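On January 28, 2018, a list member wrote:

> I've moved all my bench work over to the orange bins with a steel tray in the middle. Bare boards live in the left bin, anything with a wire on it goes to the right, and the tray gets a sheet of plain white paper. Haven't lost a part since December. The Plillent bins are 7 dollars each and I'd tell anyone to buy them.

I'd like to believe it, but one good month isn't much of a test. I bought two of those bins and a Tresuvness tray for 21 dollars, and I'm not sold.

The paper I'll give you. Small parts show up well on it. My trouble is with the bins. Glossy plastic throws glare right where you're trying to look, and after a while the walls pick up specks and scratches that look a lot like something you dropped. Then there's the bare board sliding around on the bottom with its capacitors sticking up. Are your bins anti-static? The Mthembu ones say so on the label and cost 35, and mine say nothing at all. 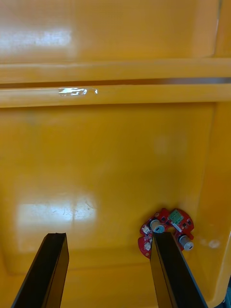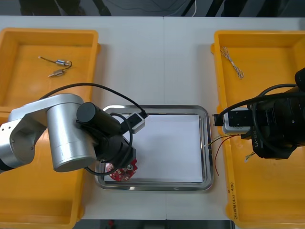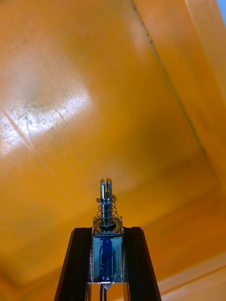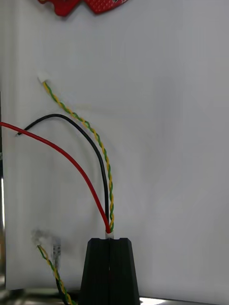
Red board, orange bins, paper-lined tray, and in the last one the wires, with the yellow and green pair twisted.

The leads are my other gripe. A connector with thin wires trailing from it wants to hang over the rim of the tray, and a raised metal rim is a bad place to drag insulation back and forth. Twisting a pair keeps it tidy. It does nothing for the loose ones.

So, two questions before I spend more. Has anyone put a mat in the bottom of the bins, and did it stay flat? And does the Atasitz divider fit, or is it a sloppy fit like the last one people here raved about?

I'll keep the tray and the paper either way. The bins may end up holding screws.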